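Housekeeping Skills, unit 3 handout
Prullidton site, room 31
Cloths, floors and bare brick

Notes only, bring them to the practical. Anything missing, ask.

Recap from September: dry work before wet work. Top down, far corner to door. Most of you lost marks on the order, hardly any on the cleaning itself.

1. Cloths
Thin cloths for dusting and lampshades. Thicker ones for floors and skirtings. Don't mix the piles, once a dusting cloth has been on a floor it stays a floor cloth till it's been washed.

Folding: half, half again, gives you eight clean faces if you turn it properly. Crumpled cloth = one dirty face and streaks. Wash at 60, no softener (leaves a film). Dry flat or over the rail, not on the radiator.

Pick up by the middle if it's going on the floor next, by a corner if your shaking it out. Shake outside.

2. Tiled floors
Sweep first. Grit under a damp cloth scratches the glaze and ends up in the grout anyway.
Grout: soft brush, along the line and then across at the corners. No bleach on coloured grout. Pluvell do a mild cleaner, stock code 361 in the cupboard list, one capful to a bucket.
Rinse water changed when you can't see the bottom of the bucket. Not before, we're on a meter.
Edges where tile meets wall get missed every single time. Get down and look along the floor from low down, you'll see it.

3. Brick indoors
Unpainted brick sheds. Brush it down dry with a soft brush, top course to bottom, then do the floor. Never a wet cloth on it, fluff catches and the wet draws salts out as white bloom. Paler bricks are not always dirty so don't scrub at them. Compare with the one next to it first.
The Flundale cottages have a lot of this, and the hallway at Kneath.
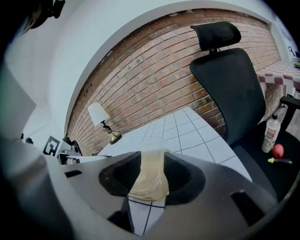

4. Lamps near the floor
Switch off at the wall, unplug, let the bulb cool. Shade first, dry cloth, downward strokes, other hand inside to suport it. Fabric shades: brush or lint roller only.
Brass-coloured bases: try a dry cloth before any polish. Plenty are lacquered and polish takes it off in patches.
Lift to clean underneath, don't slide. Hold the base, never the shade.
Flex coiled loosely, behind the lamp, away from the wet floor.

For the practical
Own apron, flat shoes, two thin cloths and one thick. Log sheet is form 3115, fill it in as you go.
Read section 2 again, the grout bit comes up.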